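Wanted: People to Help Us Find Out Which Gripper Is Least Bad

Paid sessions at the Jundotia manipulation lab, Ranmont campus. Starts in March.
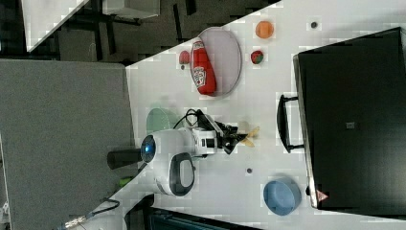
We have three grippers, two controllers and a long-running argument. The argument is over which gripper should go on the arms we hand to people with no robotics background, and it has been going on long enough that both sides now have slides. We would like some evidence before anybody makes more slides.

So we are looking for 70 participants to come in, take the controls of an arm, and move kitchen things from one spot to another. Bowls, plates, fruit (plastic fruit, mostly, though we do buy the odd orange), bottles. You do this with one gripper, then another, then the last one, and you tell us how much you disliked each. We record the arm's motion, the camera views of the table and what you say. People say a lot.

What you would be doing

A session takes an afternoon, with breaks. You get a practice period on whichever controller you have been assigned. After that come the tasks, which we read to you from a card, in a flat voice, so that no gripper gets the benefit of our enthusiasm. A typical card says "put the strawberry in the bowl." A less typical card says "turn the bottle so the label faces you," and that one has made grown engineers leave the room.

The two controllers are:

A handheld unit, which follows your hand as you move it. Most people get on with it quickly and then get overconfident.

A desktop unit called the Hidayat, built in-house, with two sticks and a thumbwheel. Most people do not get on with it quickly. It is very good at small movements once you have made your peace with it.

The grippers are a stiff two-finger one, a soft-tipped two-finger one, and the Mukeck, our own design, which has more moving parts than the other two put together and a loyal following of exactly the people who designed it. You will not be told in advance which one we are hoping for. We don't agree on that ourselves.

Each participant makes 80 attempts over the afternoon. That sounds like a lot. Many of them last a few seconds, particularly the ones with the round fruit.

Who we want

Adults, 18 or over, who have never operated a robot arm. If you have flown a drone or play a great many video games, you are still welcome, but tell us on the form, as we want to keep the groups even. Left-handed people are strongly encouraged. Our pilot was run almost entirely on right-handed lab staff, and the reviewer who pointed this out was correct and not very kind.

You need to be able to sit or stand at a table for half an hour at a stretch and to see objects at arm's length (glasses are fine). The chair adjusts and the controllers can be mounted lower or higher. If you use a wheelchair, the station has room for it. If you're not sure whether the setup will suit you, ask, and we will send measurements.

We can't take anybody who works for Jundotia, shares a home with somebody who works for Jundotia, or has already been talked into an opinion on the Mukeck.

What you get

$100 per completed session, paid by gift card or bank transfer, whichever you pick on the form. If you stop early, for any reason or none, you are paid for the time you put in. Dropping things costs you nothing. We have budgeted for dropping things.

There is also coffee. It has been compared with other coffee, informally, and the results were not published.

Safety, briefly

You stay on your side of the table and the arm stays on its side. It runs at reduced speed for the whole study, and an operator sits next to you with a stop button and will use it if your sleeve so much as looks at the arm. Please tie back long hair and leave loose scarves and bracelets in the locker. You get a short safety talk first and a form to sign. Read the form. It is two pages and we worked hard to get it down from nine.

About the recordings

The cameras point at the table. Your hands may turn up in the video now and then; your face should not, and if it does, we blur it. Your voice is transcribed and the audio is then deleted. The motion data will be released with the paper so that other labs can check our numbers or start their own argument. You may withdraw your data any time up to the release.

Also open: one study operator

We need one part-time person to run these sessions. You would set the table between attempts, swap grippers, read the cards, log the failures and pick up the orange. The pay is $3000 a month for three months, half days, afternoons only. Experience with lab studies helps. Patience matters more, and so does being able to watch a person miss the same bottle five times without making a noise. You should be comfortable with a hex key and with a spreadsheet. Training is given, including on the Hidayat, and we apologize for the thumbwheel now.

How to sign up

Write to Melati Hartono at the Jundotia study desk with "gripper study" in the subject line, or "operator" if it is the job you want. For the study, give us your age, which hand you write with and which afternoons you can manage. For the job, send a resume and a few lines on the most tedious thing you have ever done well.

Sessions begin at 1:00 p.m. Come to the side entrance of the Ranmont building and ring twice. The first ring doesn't work.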